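Gripper bake-off thread. Two sets of fingers, one hard drive, one old desktop tower on its side. I have been putting this off since May and I'm out of excuses. (1/?)

The job: take a 3.5-inch drive in its blue caddy out of a fixture, carry it over to the tower, put it in the bay. A bored teenager can do it while looking at a phone. We have been at it for 26 days.

Contender one is the Drodus, which comes with soft pads and a very confident brochure. Contender two is the Menimham, which comes with stiff angular fingers and a PDF somebody scanned crooked.
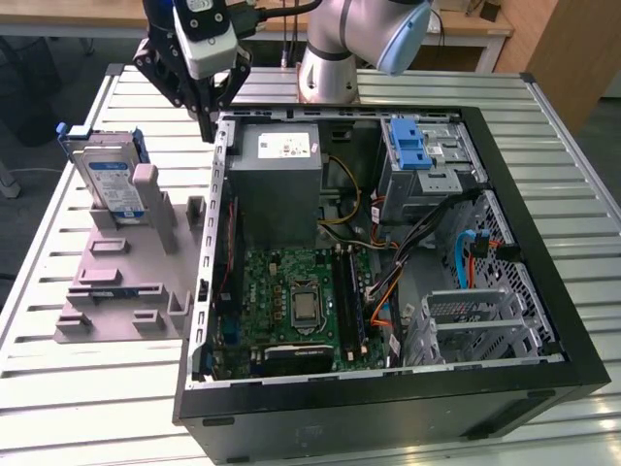
I started with the Drodus pads. Soft is lovely for picking up. You can be off by a couple of millimeters and the pad just forgives you, like a grandmother. Then you try to push the drive into a slot and the pad forgives the slot too. The drive tilts, the pad tilts with it, and everyone is very understanding while nothing goes in.

Score for the Drodus: 20 clean insertions out of 40 tries. A coin would have matched it and wouldn't need a firmware update.

Speaking of firmware. The Drodus controller throws error 2929 when it loses its grip reading. The manual lists 2929 as "see 2928." There is no 2928. I wrote to support and got a link to the manual.

Swapped to the Menimham fingers around lunch. Four screws, one of which I dropped and then spent a while with my head under the table. Recalibrated the wrist, since the new fingers are longer and I enjoy not driving them through a motherboard.

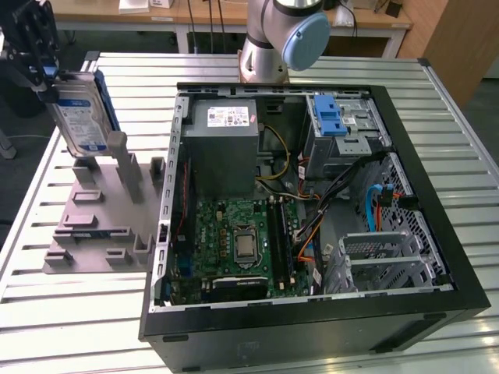
posted by Zhiqiang Kong
bench robotics, Jila

Stiff fingers are the opposite personality. They want you to be right. If the approach is a hair off, they shove the whole drive sideways and wait for you to apologize. But once they have it, they have it. No sag, no slow rotation on the way over.

What I changed to make them behave:

1. Slower approach. I cut the last bit of travel to a crawl. It adds time to every cycle and I've decided I don't care.

2. Grab by the drive body and keep the fingertips off the caddy. The caddy plastic flexes, so the force number goes up while the hold gets worse. I trusted that number for two days. I would like those days back.

3. Lift straight up before going sideways. I know. I KNOW. I had a diagonal move in there because it looked elegant on the screen.

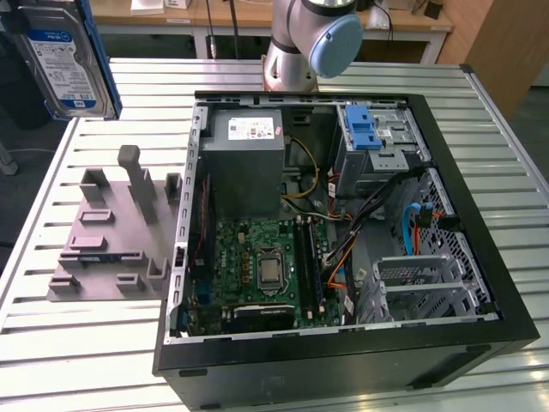
4. Set the grip force once and leave it alone. I had it adapting on the fly with the Qiu controller, which is a very smart box that changed its mind halfway across the table.

5. Stop tuning after dinner. Every bad parameter in my log has a timestamp past 9 pm.

On the Qiu, by the way: I'm not against it. The force readout is nicer than the one we had, and the stop button works with gloves on. I just don't need it to have opinions mid-carry.

Menimham score so far is 26 out of 40. Better than a coin! The misses are nearly all the same miss, where the caddy catches at the mouth of the bay and the arm keeps leaning on it until the force limit trips.

Camera mount is the next fight. With it close to the fingers I get a great look at the fixture and then the drive itself blocks most of the bay right when I'd like to see it. I moved it, liked it, hated it, moved it back. I'd call that a full afternoon of engineering.

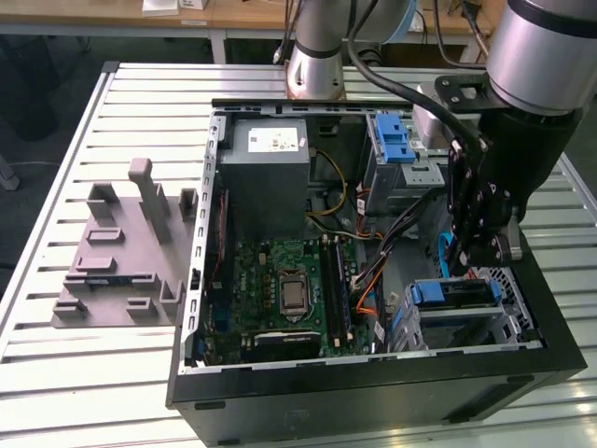 A couple of people asked the same thing in replies, so:

Why not just use soft pads on the stiff fingers?

Thin ones are on order. The thick pads I had lying around gave me the same tilt I got with the Drodus, so I want something closer to tape than to a pillow.

Also to whoever suggested suction: the label side would be fine until it peeled, and I've already got one drive whose label I know more intimately than I'd like.

Going to rerun both sets with the slow approach, because the Drodus never got it and fair is fair. I expect it to lose again, more gently.

Last updated: 4:40 pm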